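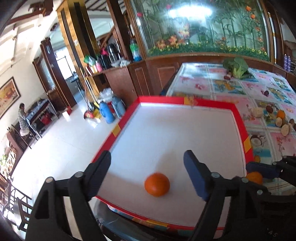
An orange on a white tray with a red rim; more produce on a printed cloth behind.

The case against the fruit bowl

The fruit bowl is the default container for fruit in the home, and I think it is the wrong one. My argument is for the shallow tray: flat base, low rim, pale interior, set on the table where people eat. I have kept produce this way for 2 years. Before that I used bowls, as my parents did, and threw away more than I should have.

A bowl has sloping sides. Whatever is put into it rolls to the lowest point and rests on whatever arrived earlier. The bottom layer carries the weight of the rest, has little air around it and cannot be inspected without lifting the others out. In practice it isn't inspected. A soft patch on an orange is found when it has become a wet patch, by which time the fruit beside it has usually gone the same way. Mould on citrus spreads readily where skins touch.

A tray removes the stacking. Each piece stands on its own base and can be turned with one hand. The shape limits the quantity, and I count the limit as an advantage. When the tray is full, the household has enough fruit.

The interior colour is of more use than people allow. On plain white, a leak or a stain shows as soon as it appears. Dark wood and woven cane hide both. I would extend the point to tablecloths. A cloth divided into coloured squares and printed with fruit and flowers, of the glossy kind that suits a long family table, is cheerful and easy to wipe, but it is a poor background for checking produce. A brown root on a printed coconut is hard to see. The tray gives a blank area in the middle of all that pattern, and the cloth can go on being cheerful.

The rim should be raised enough to stop a round fruit and no more. I tested this without much rigour on an old tray from a shop in Ostville that has since closed. An orange set rolling by a knock to the table leg stopped at the rim each time. A lemon did too. A lime, being small and hard, went over once. I have not repeated the exercise with limes.

The usual objection is space. A bowl uses height and a tray uses area, and a small kitchen has more of the first. I accept this. In the flat I rented in Edent the worktop was 83 centimetres long, including the part under the boiler, and a tray would have taken up most of what was left after the kettle. People in that position should buy less fruit more often, or put the tray on top of the fridge, which is warm but flat.

A second objection came from Noemi Delacroix, who kept a greengrocer's stall in Brevavport and has handled more oranges than I shall ever eat. Her view is that the container hardly matters and that the error lies in mixing. Leafy greens, roots and citrus want different conditions, and the common habit of emptying the whole bag on to the table treats them as one thing. She would have the greens off the table within the hour, stalks in water or wrapped in a damp cloth, and the roots somewhere dark.

She is right about the greens. Broad leaves lose water quickly and no tray will help them. On roots I am less strict. Hardy ones will stand a few days in the open at the far end of a table, provided the sun doesn't reach them, and I find that what is in sight gets cooked. A root in a dark cupboard is safe, and in my house it is also forgotten. In July, when the kitchen is hot, I give way to her on this as well.

Where we agree is that the table is a sorting place first. Produce should come out of the bag and be spread loosely, each kind apart from the next, before any of it is put away. Bruised items go to the front to be eaten first. The citrus goes on the tray, with a gap between pieces. The job is short and it is the only point in the week at which every item is looked at.

As to cost, a ceramic bowl of the sort sold as a centrepiece was priced at 294 in the Zamora catalogue when I last had a copy. A plain tray can be had second-hand for very little. Mine has a chip in one corner and a scratch across the base, neither of which has had any effect on the oranges.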